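## 4. Working rules for the open-case stage

Most of what we know about writing rules for a robot, we learned by writing rules for people and watching the robot take them literally. The first version of the handling guide, drafted at the Iltden bench, told the operator to "take care near the processor." This is fine advice. It is also impossible to check, and a motion planner has no opinion on it.

The current version replaces advice of that sort with conditions that can be logged. It covers the stage at which the side panel is off, the cooler has been removed, and the arm is allowed inside the case for the first time. Work on sealed units and on bare boards is covered by separate parts of the guide and is left out of this section.

### 4.1 Before the arm goes in

The operator confirms that the mains cord is out and signs for it. The arm then holds outside the case for 390 seconds. We'd like to report that this figure came from a careful study of residual charge. It came from a meeting at Jallerham, where one half of the room wanted a longer wait and the other half wanted lunch. It has stayed in the guide as a house rule, and a site that adopts the guide should set its own value from the documentation of the equipment it handles.

Power supplies get one further rule: the housing is never opened, drilled, or levered, whatever the task plan says. Early drafts made this depend on the robot finding an electrical warning symbol on the label. Jabari Waweru objected that a rule of this kind rewards bad eyesight, and he was right. The prohibition now applies to the part, and the label is read for the record only.

### 4.2 Labels and glare

Part labels were designed for somebody holding the part in a lit room, with the option of turning it over. A wrist camera gets the label at whatever angle the approach path allows, with the lamp bouncing off the nearest bare metal. The guide therefore asks for two things. The part number must be read from two camera positions before it enters the inventory, and the two readings must agree. A partial reading is stored as partial, with the missing characters left blank. An earlier version of our software filled them in from the nearest known part, and was very confident about it.

Certification marks are stored as image crops and are not used to make decisions. A compliance mark says something about the unit as it was sold. It says nothing about what has been done to it since.

### 4.3 The socket zone

The area over the processor socket is a slow zone. Tool speed inside it is limited to 10 mm/s, the fingers may not change opening width while moving, and any contact that wasn't requested ends the cycle. The zone is anchored to the retention frame, which is easy to find from most angles. Anchoring it to the case seemed tidier on paper, and it worked until the first board that sat somewhere else.
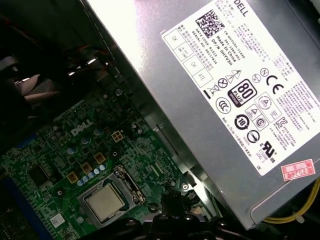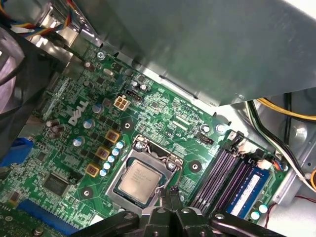 **Figure 5.** Two wrist-camera views of the same open-case setup, with the gripper entering from the bottom. First view: the power supply and its label, with the board beside it. Second view: the fingers just below the socket, with the memory slots to the right.

Note how much of each view in Figure 5 is taken up by the gripper itself. The guide counts the tool as an obstruction and requires that the socket frame be identified in the current view before any downward move. A remembered position doesn't count, even one that is a second old. Operators found this fussy. In June the Abu Hammour team asked to have it relaxed, ran a week without it, and asked to have it put back. Their report is short and we did not press for more.

Cables have no zone of their own, mostly for lack of an agreed way to draw one. They bend, they hang over edges, and two units of the same model will route them differently. For now the rule is that no closing motion may begin with a wire between the fingers, as judged by the operator on the live view. We regard this as the weakest clause in the guide.

### 4.4 Stops and who clears them

A stop may be called by anyone in the room and cleared only by the person who signed for the unit. Nadine Khoury added the second half after reviewing the Plolteck logs, where stops were being cleared by whoever happened to be closest to the button - a fast system, if speed is what one wants from a stop.

Each stop is logged with the last wrist image and one line of free text. The line is required and may not be "ok." Logs are kept for 2000 operating hours, after which the site may delete the images but must keep the text. Clauses that were never invoked in that period are marked for review at the next revision and stay in force until then.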